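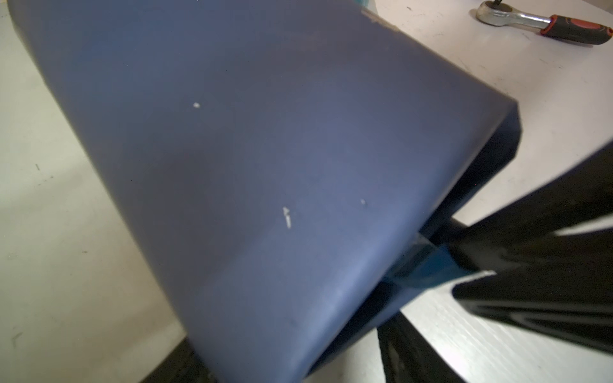 Home Opinion Engineering Letters Archive Search

A closed gripper should not be allowed to report a successful grasp on its own word. I have held this view for some time, and the fault on the Brolgate cell at Plirkby in August has made me less patient with people who disagree.

The facts are dull. The arm was set to pick up a soft blue workpiece, lift it clear of the table, turn it and put it down. Over 403 cycles the controller logged every one as complete. When the log was checked against the wrist video, 69 of them turned out to be drops. In each the fingers had closed on the material, the motor current had risen past the threshold, the software had set its "held" flag, and the piece had slid out during the lift. The arm then carried nothing through the rest of the path at full speed and opened its fingers over the target.
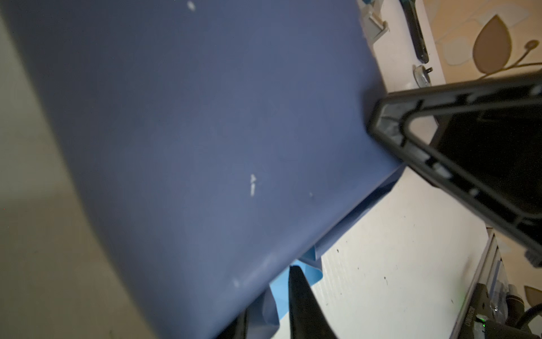
One finger against the edge of the navy fabric, the other beneath it.

The flag is set once, at closing, and is not read again until release. That is how the Tromen gripper driver ships, and for a metal block or a tool handle it does little harm. A rigid part that is held at closing is usually held a second later. Soft material does not behave in this way. It folds between the fingers, takes up load while the fold is thick, and lets go when the fold pulls flat. The current at closing tells you that something resisted. It says nothing about how much of the piece is between the pads, or whether it will stay there.

The maintenance note put the fault down to worn pads, and the pads were changed. The drop rate fell for 2 shifts and then went back to where it had been. I would have expected this. New pads grip better, but the check is still made at the wrong time.

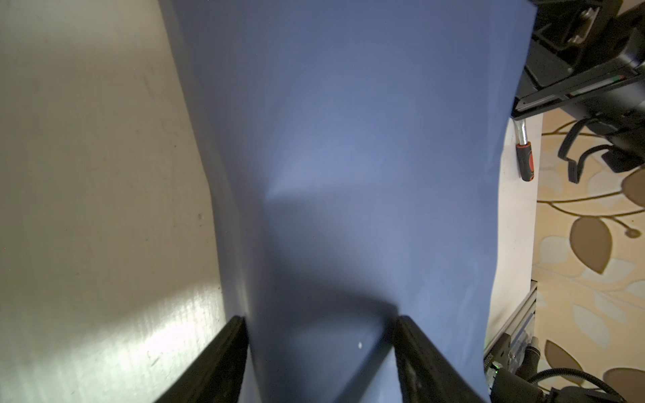
Blue-grey fabric pinched between the fingers, with a narrow band of it running down the gap.

Some will say that a dropped piece of cloth is a quality matter and does not belong in a safety file. I disagree. The same "held" flag is used by the Mikkelsen interlock to choose the speed limit. With a load, the arm is kept slow near the open side of the cell; without one, it may go faster. A false "held" errs on the slow side, which is why the matter was closed so quickly. A false "empty" would do the reverse, and the signal that produces it is the same poor signal. We have evidence that it was wrong in one direction 69 times. I see no ground for trusting it in the other.
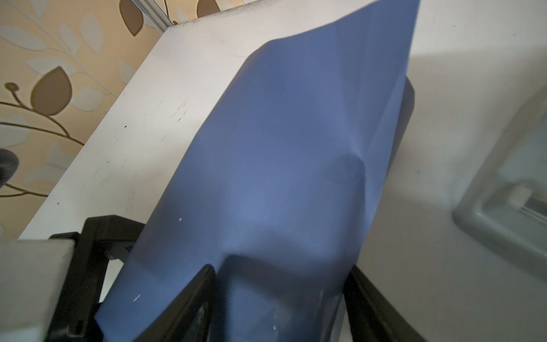 The remedy is cheap. Read the finger position and current throughout the lift, compare them with the values at closing, and stop the arm if they drift. Use the wrist view as a second check before any change of speed limit. Both signals were already being recorded at Brolgate and neither was used. The cost is a slower cycle and some false stops, and the operators will complain about the false stops. They should be logged and counted as well.

Until that is done, the speed limit should be fixed at the lower value whatever the flag says.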